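About Pongate
Who we are
Our work
The Berhe cell
Training
Contact

About Pongate

Pongate sets up, maintains and repairs small robot cells for firms and colleges that do not keep a robotics engineer of their own. The company was founded by Dehua Yuan, who remains its director and still signs off every cell before it is handed over. We employ 19 people, most of whom came to us from maintenance work in packing and food distribution.

Our customers generally own one or two arms. They need them to pick the same goods on Thursday's late shift as they did on the day of installation, and they need somebody to answer the telephone when that stops happening. We keep a record for each machine in our care, beginning with its first levelling, and the record travels with the machine if it is sold.

What we look after

The greater part of our work concerns table-top picking cells, in which arms mounted at a work surface sort packets and other light goods into open bins. We also service the Zurninari range of feeders and the Grinosix controller, for which we hold spare parts at our own premises.

Every cell on a full service agreement is visited 4 times a year. Between visits the customer's own staff carry out the short checks set out in the cell book, and send us the completed sheets. Gripper fingers are inspected after every 1,000 picks and are exchanged as a pair. We do not fit a single new finger beside a worn one, as the tips will then meet off centre and thin packets will slip.

The Berhe cell

Berhe is the name of our own workshop cell. Each procedure in our cell books is carried out on Berhe before it is issued to a customer, and engineers joining the company spend their first weeks on it. It was rebuilt in June, when the old work surface was replaced and the arms were mounted again from bare frame.

The order of work on Berhe is the order we follow elsewhere:

1. Frame and table. The frame is levelled first, and the table is then checked against it at each corner. Fixings are marked with paint once tightened, so that any later movement shows.

2. Arm base. The mounting plate is cleaned and bolted down in two passes. Cables are led away from the base with enough slack for the full turn of the first joint. A cable which pulls tight at any point in the turn is re-routed before power is applied.

3. Gripper. The fingers are fitted, closed slowly and viewed from the wrist camera. The tips should meet near the middle of the view. If they do not, the finger mounts are loosened and the step is repeated.

4. Bins and goods. Open bins are set within reach of the arm, and packets of differing size and print are laid in and beside them. Other objects are left on the table during this check, for a cell in daily use is seldom clear. The wrist view is then saved to the machine's record. 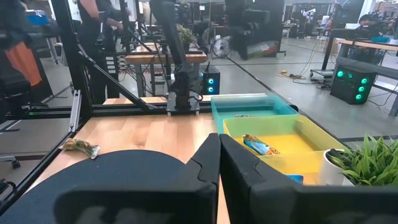

5. Trial run. The cell is run at reduced speed with an engineer at the stop button, and afterwards at working speed. The final acceptance run is 1,111 picks. A fault during the run is entered in the record, put right, and the count is begun again.

Repairs

Faults may be reported by telephone or through the service desk. Please have the cell number and the last completed check sheet to hand. Parts removed during a repair are labelled and returned to the customer on request.

Page last reviewed 16 Apr 2018.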